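Cutting two-handed gripper recordings into segments with Corine

Hashini Uddin
Updated October 2026 for Corine 2

If you have a folder full of two-handed demonstrations and a policy that wants them chopped into picks, moves and releases, you have three options. You can label by hand, and develop opinions about your chair. You can use a fixed time window, and develop opinions about your training loss. Or you can let the signals do most of it and spend your afternoon arguing with the leftovers. This page covers the third.

I'm assuming you already have Corine installed and your recordings imported. If the import failed, see the install page, which Gayan Sarkar wrote and which is much more patient than this one.

What you need

One session directory per recording, holding the wrist video from each hand, the pose track for each hand and the jaw opening for each hand. Corine wants the jaw opening in metres. It will accept millimetres without complaint and then tell you that your gripper opened wider than the house.

A calibration file for each gripper. Not one file copied and renamed. Corine compares them and will notice.

Step 1: Put both hands on one clock

Run:

corine align session_dir --rate 100

This hands the streams to Badari, our sync library, and resamples everything to 100 Hz. The pose tracks get interpolated. The video doesn't; each frame is just assigned the nearest tick.

Open the offset plot before going any further. You want two flat lines. A slope means clock drift, and Badari can correct it if you pass --drift linear. A step means a stream dropped out and came back, and no flag will save you. Split the recording at the step and treat the halves as separate sessions.

In August I skipped the plot on a batch I was sure of. The left hand in every session was releasing objects shortly before the right hand had thought to take them. The policy learned this faithfully.

Step 2: Find the jaw events

corine events session_dir --out events.json

The detector looks at jaw velocity and marks every place the jaws start closing, stop closing, start opening or stop opening. A stop that happens short of fully closed gets the tag contact_maybe. I chose that name and I stand by it.

The default smoothing window is 11 samples. It suits blocks, cups and other things with manners. For thin or springy objects, where people tend to nibble at the thing before committing, you'll get a burst of tiny closures in a row. Resist the urge to widen the window until they vanish. You'll smear the real contact along with them. Leave the window alone and merge afterwards:

merge_gap: 0.25
min_segment: 0.4

Both values are in seconds and live in the events block of the session config.

Step 3: Bring in the camera

Jaw width can tell you that something stopped the jaws. It can't tell you whether that something was a necklace, the tablecloth or the other gripper. So the next pass takes a short clip from each wrist view at every contact_maybe and runs a mask over the region between the pads.

corine look session_dir --events events.json --views both

The jewellery set is the one I use for tuning, and it is spiteful in every respect. Pearls are pale on pale cloth. Cords disappear under beads. The cloth is covered in printed fruit and flowers, most of them red or pink and all of them, according to the stock object detector, ready to be picked up. Wrist views from one session, with the box lidless in both: 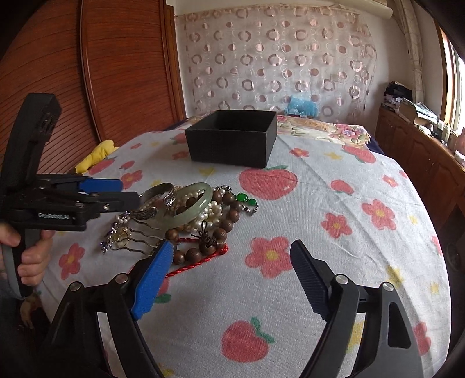
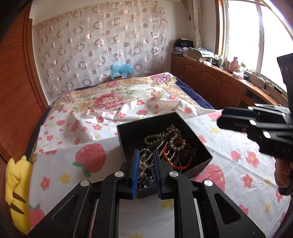
Start with the background prior. Click Build Prior in the viewer and choose a stretch of the recording where the camera moves but the cloth stays put. Corine tracks the print as a surface and stops proposing anything that moves with it. Folds upset this a little. If the cloth gets dragged mid-session, rebuild the prior from after the drag and give it a start time, otherwise every printed strawberry will come back to life at once.

Next, mask out the hardware. Both grippers can turn up in both views, and finger pads are exactly the sort of bright, compact, graspable object a detector dreams of. The near gripper is easy: it's rigid with respect to its own camera apart from the jaws, so a static mask plus the jaw model does the job. The far one has to be projected from its pose:

mask_self: true
mask_other: projected
mask_margin_px: 14

If the projected mask swims about, go back to Step 1 and look at the offset plot you said you looked at.

Step 4: Decide what counts as one object

This one isn't really software, but the software will make you answer it. Tangled things arrive in groups. A demonstrator closes on a bead strand and a cord comes along for the ride. Is that one pick or two?

Corine's default is to follow the jaws: one closure, one pick, and any passengers are recorded in a list under the segment. I'd leave it that way. The alternative, --split-passengers, tries to give every item its own track. It runs beautifully on separate objects, where you don't need it.

Passengers matter later on. Carrillo, the planner downstream, reads the list and refuses to plan a release until it has somewhere to put the whole clump. Earlier versions ignored the field and planned for the named object only, with the cord left to make its own arrangements.

Step 5: Review the leftovers

corine review session_dir

The viewer shows only segments with a confidence below your threshold, worst first. Keys are J and K to nudge a boundary, M to merge with the previous segment, X to throw it out. Undo is U, and it goes back exactly 2 steps. Gayan says this is a memory decision. I say it builds character, mostly in me.

Things to look for while you're in there:

Segments where one hand is idle. Holding still is fine, and often it's steadying something. Label it hold if the jaws are on an object and rest if they aren't. Don't leave it blank. Blank is read as "unknown" and the sampler will quietly drop the segment for both hands.

Releases that begin before the jaws reach the container. Usually it's a pose error. Once in a while it's a demonstrator who throws.

Contacts that both hands claim. Corine flags these as handover. Check each one against both views, as a hand passing close by sets it off too.

Step 6: Export

corine export session_dir --to cellstead --tag tuning

Cellstead stores the segments next to the untouched recording, so a bad cut costs you a re-export and nothing more. Tags can't contain spaces. If you put one in, the export succeeds and the tag is whatever came before the space, which is how we ended up with a large and popular dataset called "final".

Run corine check on the exported set before you train. It compares segment counts between hands and lists any session where the two disagree by more than your tolerance. Uneven counts are normal for jobs where one hand does most of the work, so set the tolerance per task in the session config and leave the global one alone. Other people are using it.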